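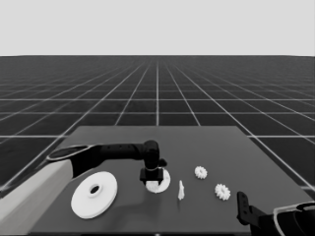 Ticket: season page shows wrong standings after walkover
Product: Clollance League Manager (hosted)
Reported by: fixtures secretary, Turnby and District Soccer League
Opened: August 31, 2025
Priority: high – cup draw depends on it
Status: closed, one item carried over

Problem as reported
Division Two table wrong since last night. Rivas Athletic were given a 3-0 walkover against Grerkico Rovers (Rovers couldn't field a team). Result went in ok, shows on the fixtures page ok. Table gives Rivas the three goals but no points. Rovers show one game fewer than they should. Top four go into the cup seeding and right now Rivas are fifth when they should be third. Clubs already emailing.

Steps tried before opening ticket
Deleted the result and put it back in. Same.
Logged out, logged in, other browser. Same.
Changed it to a normal 3-0 with no walkover tick – points came right, but then the system wants a lineup and scorers for both sides and won't save past draft. Put it back to walkover.
Hit "rebuild table". Spinner for ages, then "Rebuild finished with warnings". No idea where the warnings are.

Reply 1, support
Warnings are under Admin, then Logs, then Table jobs. Can you paste the last one. Also which points rule set is Division Two on? Settings, Competition, Rules. Please don't delete the result again for now, each delete leaves an orphan row and we want to see what's there.

Reply 2, reporter
Log says:

table job start
matches read 600
players read 2,181
warning: match 1,378 outcome type WO not in rule set, points skipped
table job done, 1 warning

Rule set is "League standard (copy)". Division One is on "League standard", no copy. Don't know who made the copy or why. Probably me in preseason when we changed the tiebreak to head to head, but I dont remember doing it like that.

Reply 3, support
Ok that's it I think. Walkover was added to the standard rules in the summer update. Copies made before the update didn't get it. So the copy has win, draw, loss, abandoned and nothing for WO. Goals come from the match record, points come from the rule set, so you get one without the other.

Fix:
Settings, Competition, Rules, open the copy
Add outcome, pick Walkover
Points for 3, points against 0
Tick "counts as played" for both teams
Save, then rebuild

Don't switch Division Two over to the plain standard set, you would lose the head to head tiebreak.

Reply 4, reporter
Did all that. Rivas now have points and are third. Good. Rovers still one game short.
Rebuild had no warnings this time.

Reply 5, support
Check the tick on the Rovers side. There are two boxes and the second is below the fold on a small screen, have to scroll inside the panel.

Reply 6, reporter
Found it. Was not ticked. Ticked it, saved, rebuilt. Rovers games played correct now. Table matches my paper one all the way down.

New thing though – public page still has the old table. Admin side is right, public isn't. Parents and managers only see the public one.

Reply 7, support
Public page is cached. Should clear itself but a rebuild from the rules screen doesn't trigger it (known, on our list). Go to Site, Publish, "Refresh standings". Takes a minute or two. If you have the table embedded on your own club site that's a seperate cache and may lag longer.

Reply 8, reporter
Refreshed. Public page fine. Embedded one on the league site was still old after ten minutes, then came good by itself.

Cup seeding pulled through with Rivas in. 64 teams in the draw, same as before, no doubles. Sent to clubs.

Can you also remove the orphan rows from when I deleted the result? Only see them in the export, two blank lines at the bottom, but the county wants a clean file in September.

Reply 9, support
Orphans need to be removed our side. Moved to its own ticket, linked. Won't affect the table. Until then just cut the two lines from the export before you send it. Closing this one, reopen if the points drop again.

Internal note
Same thing will hit any league with a copied rule set from before the update. Need a banner on the rules screen, or add WO to old copies with points left blank and make admin confirm. Also the "counts as played" box – second complaint about the scroll. Cache bug still unassigned.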